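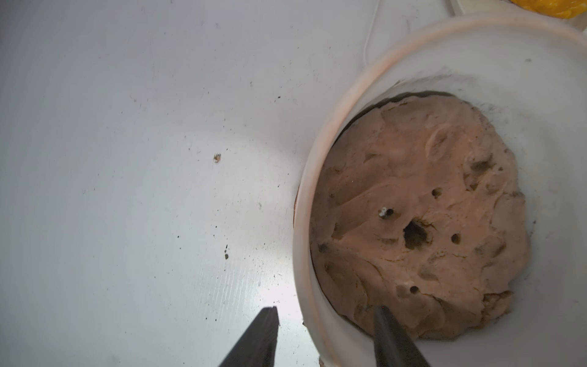

Yannick Tessier writes that if I'm going to complain about my sourdough starter in public again, I should at least admit I skipped the feeding. Fine. I skipped the feeding. I skipped it in August too, and the starter lived.

What I want to talk about is the recipe. It's from the Flemora baking newsletter and it's called "Easy Weeknight Loaf." It has 531 comments. I have read them all, which tells you how my weeknight went.

Comment one: made this exactly as written, except with rye, no salt, and half the water. Did not turn out. Two stars.

Then comes the long fight over whether you can leave it in the fridge up to 50 hours. A person from Incombe says yes. A person also from Incombe says absolutely not. I believe they are married.
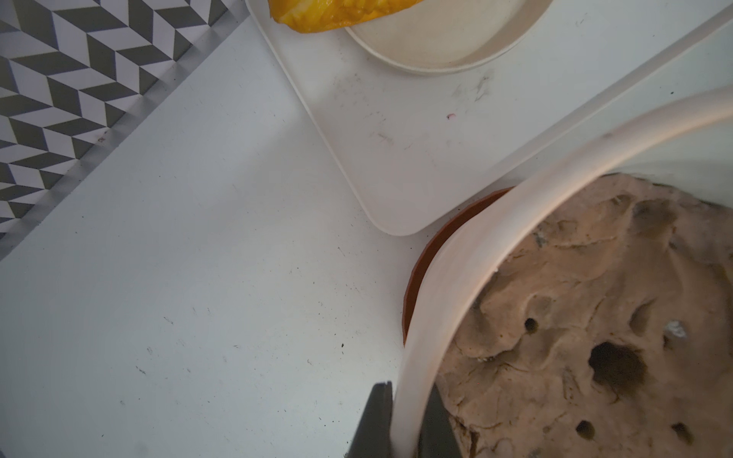
Anyway, the recipe says "knead until it feels right." Right compared to what? I have met this dough once. We are not close.

It also says to put it "somewhere warm." My apartment has two climates, the shelf over the radiator and Norway. The shelf is where the cat sleeps, and she has seniority.

My grandmother's bread card, for comparison, reads in full: flour, water, yeast, salt, "bake." She made it every week until she was 93 and would not take questions.

Several of you have told me to get the Stevens book. I have the Stevens book. Chapter 3 is the first one with bread in it. Before that it's his divorce and a very long walk along a canal.

Yannick again, asking what flour I use. Whatever the store on the corner has, Yannick. Last time it was a bag with a windmill on it and no other information.

He says the windmill one is good – he would, he also irons dish towels.

Update for the people waiting on crumb shots: it's still rising. Or it's sitting there. From the outside these look the same.

If it's a brick I'm making croutons. If the croutons fail, there's a comment around number 400 that says ducks won't eat it either, so that's one less thing to try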